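Is it worth paying points to lower the rate on a refinance?

Posted October 2022 in Mortgages & Home Loans

We are buying a smaller place and the lender, Zarnotden, keeps pushing points at us. The loan officer says if we pay for them up front we come out ahead "in no time." I asked how long no time is and got a chart with no numbers on the bottom axis.

What I have on paper is this. The points would cost us a chunk of what we had set aside for moving and for a new water heater. In return the payment drops by 47 dollars a month. We think we'll be in the house nine years, maybe longer, but we said that about the last house too and we left after four. It's a 30-year fixed. No prepayment penalty that I can find, and I did look.

I called a second outfit, Sabatier, and their quote had no points in it but a fatter origination fee, so I can't even compare the two without a headache. Everybody seems to have a reason why the other one's fees are the bad kind. Is there a plain way to tell if points are worth it, or is this just extra money for the lender? And yes, I know I typed refinance in the title. It's a purchase. I can't edit it now.

hodine_bound

Points are prepaid interest. You pay now so that you pay less later, and the whole thing hangs on whether you stick around for later. Take the dollar cost of the points and divide it by the monthly savings. That is how many months until you have your money back. You didn't give the cost so I can't do it for you, but as a sample, if they want 40 times your monthly savings, you break even in 40 months. If they want well over 100 times, I would be asking who thinks you are still going to have this same loan by then.

Now the part lenders skip. That division treats a dollar today like a dollar five years from now. Your cash could be sitting in savings, or paying down a card, or buying the water heater so you don't finance the water heater. If you would have to put the heater on a credit card because the points ate the cash, the math is already bad and you can stop there.

Also, rates are high compared with where they were in March. If they come down and you refinance, whatever you haven't earned back on the points is gone. I'm not predicting they will come down. I've heard too many people at too many lenders tell me what rates are going to do - they all have a loan to sell. But you don't have to believe in a drop to notice that points only pay if there isn't one, or if you are too stubborn to refinance when there is.

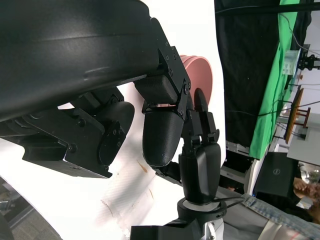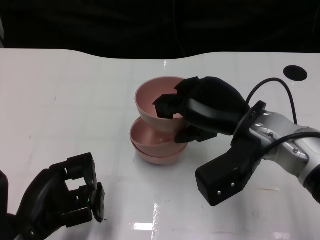
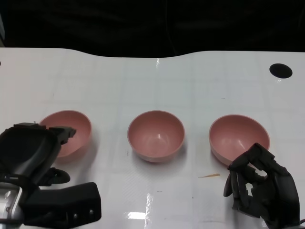 Pink bowls on the white table in the second and third photos; a closer look at the black hand in the first.

On comparing the two lenders: ask each one for a Loan Estimate on the same day, same loan amount, same lock period. Ask both for a version with zero points. Then look at page 2, section A, which is where the origination charges and the points go. It does not matter what they call the fee. Add up section A and put it next to the rate. A lender that won't give you a zero-point version in writing is telling you something. The taxes and insurance lines will be off between the two and you can ignore that, they're both guessing at the same bill.

One more thing to check is whether the rate Zarnotden is showing you with points is any lower than what Sabatier gives without them. I have seen "discount" points that bought a rate the shop down the street had for free.

slowcloser

I paid points on my first house and never regretted it. Sleep better with a low rate. Just do it if you can afford it.

porchlight_12

With respect to the last poster, "never regretted it" isn't a number. I'd like to know what was paid and how long they stayed.

Mostly agree with slowcloser. Two things to add. Points you pay on a purchase of your main home can often be deducted in the year you pay them, but only if you itemize, and plenty of people don't anymore. So when the loan officer brings up the tax break, ask yourself if you would get any of it. Don't ask him.

Second, see if the seller will cover the points. If it's their money the break-even question mostly goes away, though I would still ask for a price cut first and see which one they flinch at. My own lender was Fater, who swore up and down the seller would never go for it. The seller went for it. Took 12 days of back and forth and one annoyed agent.

And get the lock in writing, with the date it runs out.

fixedrate_skeptic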